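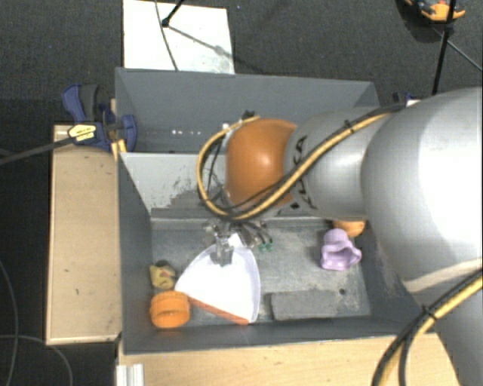
Should a small lab buy the gripper with the best published specifications?

Only after it has tried that gripper on the things the lab needs picked up, and in most cases the specifications will matter less than the fingers.

I have spent a good part of this year comparing end effectors for bin picking, and I've come to think our field compares them badly. We look at grip force, stroke and repeatability, put them in a table, and buy whatever sits at the top of the column we care about. The Istia won our table in February. It has the higher force and the wider stroke, and its controller came with 50 pages of clear documentation. I recommended it myself. I now think the cheaper Skuritz is the better choice for mixed household items, and I would like to set out why.

The first reason is the fingers. The Istia ships with hard, flat pads. They are excellent on blocks and boxes, which is what suppliers tend to bring to demonstrations. A dustpan is another matter. It is wide and thin at one end and narrow at the other, so the sensible place to take hold of it is the handle, and the handle is small. A hard pad has to meet it at the right angle or it pushes it along the floor of the bin. A softer finger forgives a poor angle. Ring shapes and hollow toys behave the same way, with thin walls that give you very little to close on.

We ran 500 attempts with each gripper, using the same arm, the same bin and the same items, and changing nothing but the tool. The Skuritz finished ahead. The margin was larger on items lying against a wall and close to nil in the middle of the floor. I don't claim this settles the matter for anyone else's items, but it was enough to change my mind about ours.

The second reason is cabling. No data sheet I have read says anything useful about how the cables and hoses will sit once the tool is on a real wrist. You need a loop with enough slack for the joint to turn, and that loop takes up room. Near the bin wall it can decide which approach angles are available to you. We lost the better part of a week to rerouting on the Istia, as its connector leaves the body on the side where we had the least clearance. Anyone comparing two grippers should count that time as part of the price.

The third reason is repair. Fingers wear out. With the Skuritz I can change a pair in the time it takes the kettle to boil. With the Istia the bracket has to come off first, and then everything needs calibrating again.

There are fair arguments the other way. The Istia's position feedback is much cleaner, and a group that is studying contact or force would be right to pay for it. It also holds heavier items without complaint. If your work is on parts of a known shape, delivered the same way each time, I would still tell you to buy it. A colleague has also pointed out that we could have printed soft fingers for the Istia and narrowed the gap. I accept that, though you would then be comparing your own fingers with somebody else's, and you would still have the connector to deal with.

Controllers deserve a word too. We used the Wubshet for both tools and it coped with both. The Taner was quicker to respond on the bench, but it dropped its connection to the gripper often enough that we stopped trusting overnight runs. Speed on the bench is easy to measure, so people measure it.

My suggestion to anyone with a purchase coming up is modest. Ask for a loan unit for 30 days. Put it on your own arm, over your own bin, with the awkward items you have been leaving out of your demonstrations. Write down every failure, including the boring ones. If the supplier won't lend you a unit, ask whether you can send them a box of your items instead and have the video sent back uncut.

July 2021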